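首页 | 关于我们 | 工作守则 | 培训 | 来访须知

关于我们

你好呀，欢迎点进来！我猜你多半是在网上搜“双臂机器人操作规范”之类的东西，然后一路点到了这里，对吧？没关系，先坐下。我们叫Donura，是一家小公司，在Nundport老码头后面那条坡道上，门口有一棵长歪了的椴树，送货的人都拿它当路标。公司连我在内7个人，平时做两件事：一件是在桌面上用机械臂练各种细碎的活儿，包碗、装瓶、收拾台面、把胶带贴上去；另一件是把干这些活儿该守的规矩写下来，写得让人愿意看，看完了也真的会照着做。

第二件事听起来有点闷，我知道。每次聚会上有人问我做什么工作，我说“写机器人操作守则”，对方的眼神就飘到我身后的点心盘去了。可我是真喜欢这个活！一条规矩写得好，新来的同事第一天下午就能安安稳稳地上手；写得不好，贴在墙上三年，纸都黄了，大家还是各干各的。这中间的差别常常就在几个字上，我可以为这几个字跟人争一个午休。

这个页面本来应该很短，网站模板只给“关于我们”留了一小块地方，结果我越写越多，做网页的同事已经把字号调小两次了。那就请你慢慢看，不想看的段落跳过去就是。

我们从哪儿来

最早只有两个人、一张桌子，还有一对二手机械臂。桌子放在Urquijo楼的底层，那栋楼以前是做船用帆布的，地板到现在还能扫出线头来。我们当时替别人的实验室做示教，就是由人来操纵机械臂完成一件家务小事，把整个过程记录下来，供别人研究用。一个月下来，活儿干得还行，可是我们两个人的做法完全不一样。我习惯开始之前把两只臂都收到最里面，我的搭档喜欢让它们停在半空；我把材料从左往右摆，他从近往远摆。交出去的记录，人家一看就知道哪段是谁做的，还很客气地问我们，是不是故意的。

当然不是故意的。于是我们坐下来写第一份守则，写在帆布厂留下来的旧账本背面。那份东西现在还在，我舍不得扔，里面有一条写的是“桌子要干净”，后面被搭档用铅笔加了三个问号。多干净？谁来擦？用什么擦？擦完等多久？他问得都对，我当时还挺不服气的。

后来人多了，客户也多了，守则就跟着膨胀。膨胀到什么地步呢？有一年9月我们停工盘点，从各个文件夹、各面墙、各台电脑的桌面上把所有规矩收集到一起，一共411条。411条啊！有的互相打架，有的说的是早就卖掉的设备，有一条只写着“记得那件事”，到今天也没人认领。我们把它们打印出来剪成纸条，铺了一地，花了整整一个月去合并、删改、重写，最后剩下193条，装订成一本册子，取名叫Dukness。

为什么叫Dukness？那是Nundport外面一个小岬角，天气好的时候从我们窗口望得见。开会定名字那天正好天气好，就这么定了，没有更深的意思。

Dukness是一本什么样的册子

它不替代法规，也不替代你手上那台设备的说明书，这一点我们在第一页就写清楚了，字号还特别大。该做的风险评估要做，厂家写明的限制要守，当地主管部门要求的东西一样也不能少。Dukness管的是这些之外的那一层：同一张桌子，同一对机械臂，几个人轮着用，怎么让每个人每一次都用同样的办法开始、同样的办法收尾，中间出了岔子也知道先动哪只手。

册子里每一条都有固定的写法。先是一句能照着做的话，动词打头。然后是谁负责。再然后是怎么看出来做到了。要是写不出第三项，这一条就先不收，放进一个叫“候车室”的文件夹里等着。“注意安全”这种话在候车室里坐了很久了，大概要坐到退休。“小心轻放”也在那里，跟它做伴。

我们还规定每条不能超过三句话。这条规矩是我提的，也是我自己违反得最多的，同事每次给我退稿都特别开心。

还有一个小习惯，想推荐给所有写守则的人：念出来。写完一条，走到桌边，大声念给正在操作的人听。他两只手都占着，眼睛盯着夹爪，只能靠耳朵。如果他听完说“啊？”，就回去重写。我们有好几条读着很漂亮的规矩都死在这个“啊？”上面。

开工之前

下面说说每天的样子吧，这比讲道理有意思。

早上第一个到的人先不碰机械臂，先看桌子。看固定座的螺丝标记有没有错位，看周围的框架有没有松，看线缆有没有缠到不该去的地方。我们在每颗要紧的螺丝上都画了一道漆线，漆线跟底座上的线对得上，就往下走；对不上，就去找扭矩扳手，同时在本子上写一笔。画漆线这个办法是从修船的邻居那里学来的，便宜，好用，瞟一眼就够了。

接着试急停。每天都试，两个位置都试，连续干了一个月从没用过也要试。试的时候要有一个人在旁边看着机械臂，另一个人去拍。一个人又拍又看，很容易就看成了自己想看到的结果，我自己就这样糊弄过去一次，幸好当天下午被同事复查出来，是接头松了。那天晚上我把这一条改成了必须两个人，到现在没再动过。

然后是慢速空走。没有物品，没有材料，两只臂各自走一遍常用的范围，再一起走一遍。有人会觉得浪费时间，整套检查做下来大约25分钟呢，喝杯咖啡都够了。我的回答是：那就端着咖啡看吧，杯子放在护栏外面的小架子上就行（杯子放哪里，册子里也有一条，是第19页还是第20页来着，我总记不住）。

空走的时候我们要求关掉音乐。关节出毛病之前常常会先有声音，很轻的一点沙沙声，或者某个角度上“嗒”的一下。耳朵好的同事能听出来是哪一个关节，我不行，我只能听出来“咦，跟昨天不一样”。这也够了，觉得不一样就停下来查。

物品怎么摆，谁来定

做桌面任务的人都知道，真正让人吵起来的从来都是摆东西。碗放在哪里？离边缘多远？背景里要不要留一点别的东西？全收干净了，桌面看着整齐，可谁家的厨房台面是全空的呢？留得太多，又会挡住手臂的路。

我们的做法是把物品分成三类。要动的，叫主角；不动但是要留在桌上的，叫邻居；今天用不到的，下桌。主角每一轮都允许换位置，换之前操作的人要说出来：“我把碗往左挪。”邻居在一轮之内不许动，要动就算新的一轮。下桌的东西放进侧面的箱子里，不准塞在椅子底下，也不准“就先放一下”。“就先放一下”这五个字在我们这儿差不多算脏话了。

易碎的东西有额外的一页。开始前拿起来检查一遍，口沿和底部都要摸到，有缺口的换掉。瓷器和玻璃不用同一组夹持参数，换物品就要换参数，换完由另一个人念一遍屏幕上的名字。我们吃过这个亏，一只漂亮的汤碗，第一次夹就夹出了很不妙的声音。碗后来一直放在我书架上装回形针。

包裹类任务又有自己的一套，气泡膜、胶带、袋子，样样都会乱跑。膜要提前裁好，平着放，每张之间留出夹爪能下去的空隙。裁下来的边角料当场收走，透明的小碎片落在台面上特别难发现，等它粘到夹爪指面上，就轮到你纳闷为什么什么都抓不牢了。 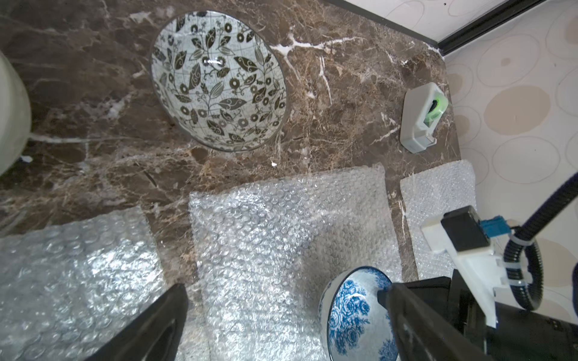
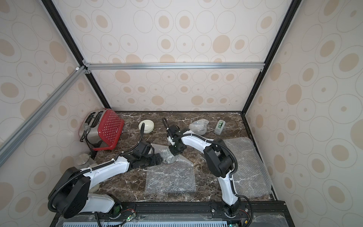 Ottar Kvam

接着说气泡膜，我对这个东西感情很复杂。它软，它反光，它有自己的主意。你让夹爪捏住一个角往上提，它有时候整张跟着走，有时候只起来一点点，剩下的贴在台面上不肯动。所以册子里关于软材料的部分是改得最勤的，到现在还有一半是铅笔字。

目前我们定下来的是这些：

抓膜抓角，抓不住角就抓边，不要从中间揪。

提起之后停一下，看清楚下面有没有带起别的东西，再往前走。

两只手臂同时拉一张膜时，由一只带，一只跟，开始前说好哪只带。

碗没有放稳以前不要去折膜。

膜滑了，松开，退回去，重新来。不要在半空中追。

最后一条最难做到！人看见东西滑下去，本能就是伸手去捞，操纵机械臂的时候这个本能一点没少。新同事的头一个星期几乎都在跟它较劲。我们练这个的办法很笨，就是在桌上放一个空的纸盒，让它一遍一遍地往下掉，掉了就松手、后退、深呼吸。练到后来有位同事在家里打翻了调料罐，也是先后退了一步，她家里人觉得莫名其妙。

胶带座也值得说两句。座子要放在两只手臂都不会路过的地方，锯齿那一侧朝外，更换胶带的人负责确认它没有卡住。换胶带时机械臂要停到停放位，操作模式退出，人再伸手进去。哪怕只是换一卷胶带。我特别强调这一句，我见过的手指险情，没有一次是发生在什么惊心动魄的大动作里的，都是这种“就一卷胶带嘛”的时候。

两只手臂，一张桌子

双臂比单臂多出来的麻烦，可远远不止多一倍。两只臂各自的范围都没问题，合在一起中间就有一块地方是谁都能到的，碰撞几乎都发生在那里。我们管那块地方叫“路口”。

过路口的规矩是学马路的：一次过一只，先进先出，后来的等在外面。需要两只一起进去的动作，比如一只扶着一只包，要事先走过慢速的，走过三遍没有擦碰才能用正常速度。手腕上加装的东西也要算进去。很多人记得住手臂有多宽，记不住支架、线管和摄像头又多出来多少，转个手腕就蹭上了。我们的做法是每加装一样东西，就重新做一遍路口检查，记录上写明白装了什么、朝哪边凸出来。3D打印的支架再多一条：每个月卸下来看一次有没有裂纹，看的时候对着窗户，拿手电也行。

还有一个细节是停放姿态。停放的时候两只夹爪都要张开，低于肩关节，互相不交叉。我原来写的是“停放整齐”，结果每个人心里的整齐都不一样，有位同事把两只臂停得像在鼓掌，漂亮是漂亮，断电以后往下一沉就碰到一起了。现在我们在桌边贴了一张停放姿态的线描图，照图来。

线缆，啊，线缆

如果让我只留一页守则，我大概会留线缆那一页。

手臂上的线要留余量，余量要留在关节弯得最厉害的那个姿态下去量，别在收拢的时候量。扎带扎在护管上，松紧以护管能转、不能滑为准。扎带的尾巴剪平，剪完用指腹摸一下，扎手就再剪。线圈往上拱的那一段，走空行程的时候要专门盯着看，看它会不会挂到架子、挂到另一只手臂、挂到桌上的东西。

桌上的小电器也有线。做任务用的道具电器一律不接电源，插头收在后面，用布带捆好。客户有时候会说，接上电嘛，更真实。我们说不接。这件事没有商量的余地，要做带电的任务，得另外评估、另外签字，换一张桌子。

有一阵子我们迷上了给线分颜色，红的是电，蓝的是信号，黄的是什么我忘了，大家也都忘了。后来改成在线的两头各挂一个小标签，写从哪里到哪里。难看一点，可是半夜两点也看得懂。

摄像头和记录

做示教的人都靠摄像头吃饭，它的规矩反倒经常没人写。我们写了一整章，挑几条给你看看。

固定的摄像头装好以后拍一张基准画面，每天开工前跟基准对一次，偏了就调回来，调不回来就重新标定，顺手通知所有在用这批数据的人。腕部的摄像头每轮开始前擦一次，用镜头布，衣角不行（我知道你想用衣角）。人脸、证件、写着名字的快递单，统统不许进镜头。来访的客人要站在地上那条线后面，我们会先问愿不愿意留在附近，不愿意的就请到楼上喝茶，等这一轮做完再下来。

记录的时候，失败的轮次也要保留。这条是客户来我们这里最常惊讶的一点。滑掉的、夹歪的、包了一半散开的，我们都留着，标上“未完成”，再加一句话说明是在哪一步放弃的。谁也不许为了好看把它们删掉。操作员的成绩也跟这个不挂钩，一旦挂了钩，你就再也看不到一轮诚实的失败了。以前我们试过在墙上贴每人完成数，贴了两个星期就撕了，那两个星期的记录质量是全年最差的，人人都在赶。

说明文字也有写法。写看见了什么，别写猜的。“右侧夹爪松开，膜落回台面”，很好。“右侧夹爪不想抓了”，很可爱，退回去重写。

停下来的权利

任何人都可以喊停，包括第一天来的实习生，包括来修暖气的师傅。喊停不需要理由，喊了就停，停完再问。喊错了也不许叹气，对，“不许叹气”真的写在册子里。这一条有人笑过，说太孩子气。可我在别的地方上过班，我知道一声叹气能让一个年轻人半年都不敢再开口。

停下来以后怎么恢复，反而要严一点。谁停的，谁点头才能恢复。人都退到线外，报一声“清了”，另一个人重复一遍，再上使能。恢复后的第一个动作走慢速，走完再回到原来的速度。我们觉得这套来回喊话有点像船上的规矩，隔壁修船的邻居听了很满意，说你们总算学会干活了。

人也会累，累了要停。连续操纵一个小时必须换人，换下来的人去看窗外、去楼下走走、去喂那只总来蹭暖气的灰猫，什么都行，就是不许坐在旁边继续盯着屏幕。刚开始大家嫌换来换去打断手感，我也嫌。后来翻记录，夹歪的轮次有一大堆挤在午饭前那一段，这下谁也不吭声了，乖乖换人。

新人怎么带

新人来的第一天不摸操纵杆，先拿一本册子、一支铅笔，坐在桌边看别人做。看到跟册子上写的不一样的地方就画下来，傍晚我们一起看。很多时候是操作的人偷懒了，也有不少时候是册子写错了，或者写得已经跟不上现在的做法。两种我们都改。我特别看重第一天的铅笔，人一旦待久了眼睛就钝了，什么都觉得理所当然。

第二天开始空走，第三天夹软的东西，海绵、毛巾、手套。到第二个星期才碰碗，先是塑料的。瓷的和玻璃的要等带班的人签字。签字之前要做一次口述，就是不看册子，把急停、松开后退、恢复喊话这三段讲给大家听。讲得磕磕巴巴没关系，顺序对就行。

我们也接外面的培训。来的人有做教学的老师，有小工厂的班长，也有刚买了机械臂放在车库里的爱好者（欢迎！）。课不大，每次一张桌子，围得下几个人就收几个人。上课用的例子都是家里厨房的活儿，大家都懂什么叫把碗包好，省得我再花半天解释工件名称。上完课你会带走一本Dukness，上面有你自己画的铅笔道道，回去以后该删的删，该加的加。要是你把它原封不动供在书架上，我会有点伤心的。

常有人问我们的几个问题

能不能直接买你们的册子，回去照用？

能买，照用不太行。你那边的桌子比我们高，手臂型号也许不同，人的习惯更是不同。我们一般建议先挑一章试两个星期，线缆那章最好上手。

机器人那么慢，为什么还不让加速？

我们也会加速呀，只是加速要走手续。慢速没有问题，记录够了，路口查过了，两个人签字，往上调一档。调完重新看一遍线缆。

守则会不会太多，记不住？

193条，我自己也背不下来。日常要用的那一页就夹在封面里，剩下的是查的。你家里的菜谱也没有全背下来吧？

你们有没有出过事？

有过碰撞，打碎过东西，压坏过一个支架，有一次线挂住了把一罐东西拉倒，弄了满桌。人没有受过伤，我希望一直这样下去。每次的经过都写在册子后面的附录里，写了怎么发生的，写了改了哪一条。名字不写。

可以来参观吗？

可以，请先写信，说清楚几个人、想看什么。请穿包住脚的鞋，长头发扎起来，长围巾留在门口的挂钩上。工作牌的带子也请摘下来或者塞进衣服里。

有些活我们不接

写这一段的时候同事劝我语气软一点，我尽量。

需要把保护装置旁路掉才能做的，不接。对方不让我们保留失败记录的，不接。要我们在一份自己没到过现场的检查表上签字的，不接，多少钱都不接。还有就是那种“下周就要，规矩以后再补”的急活，我们会先问能不能晚几天，能就做，不能就推荐别家，大家还是朋友。

拒绝以后也有回来的。有个做包装的客户，头一年嫌我们啰嗦走了，第二年拎着一盒肉桂卷来敲门，说他们那边两只臂在路口打了一架，想谈谈。肉桂卷很好吃，谈得也很顺利，他们现在每季度派一个人来跟我们一起改册子。

现在正在做的

眼下我们在重写软材料那一章，就是前面说的一半铅笔字的那章。卡住我们的是“包好了”到底怎么算。口沿露出来一点算不算？膜重叠了但是没有贴住算不算？提起来不散算，还是翻过来也不散才算？桌边每个人的标准都不一样，有一位的标准严格到我怀疑她以前是寄钢琴的。我们打算先定三档，每档配一句判断的话，用上一阵子，再看有没有人吵。如果你在做类似的事，手边有好用的判断方法，请一定写信来，我会很认真地读，还会在册子后面的致谢里写上你的名字。

另外门口那套漆线的办法，我们准备画成一张大一点的图，放到“工作守则”那一栏里，谁都可以下载。图是同事手画的，螺丝画得特别好，桌子画得有点歪，我觉得挺亲切，就没让改。

怎么找到我们

从Nundport码头沿坡道往上走，看见歪椴树右转，Urquijo楼，底层，蓝色的门。门铃时好时坏，按了没动静就敲窗。上午空走检查的时候我们可能不会马上来开门，请等一等，等听见里面有人喊“清了”，再敲一次就好。

返回页首 | 来访须知 | 下载检查表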